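Kitchen and dining room assistant, Gourlay Guesthouse

We are looking for one person to join our small team in Troltasen. Gourlay is a guesthouse with a dining room of 40 seats, open the whole year. The work is four days a week, mostly mornings, and the contract is for one year with possibility to continue.

Your tasks will be to prepare breakfast, set and clear tables, wash dishes and help the cook with simple things such as cutting vegetables. In July we are very busy — up to 125 breakfasts in one day — so you should like to work fast and stay friendly.

Experience is good but it is not required. You need basic English, and you must be able to start at 6:30. A room in the staff house can be rented for a low price. The bus from Skikora stops near our door.

Please send a short letter and your phone number to Fiona Moncrieff before 19 September 2023. We answer to everybody, also when the answer is no. 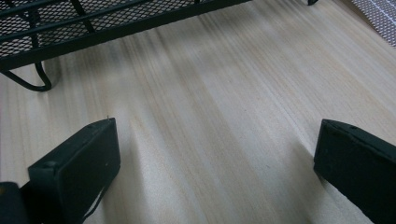 Two meals per working day are included, and work clothes are given by us.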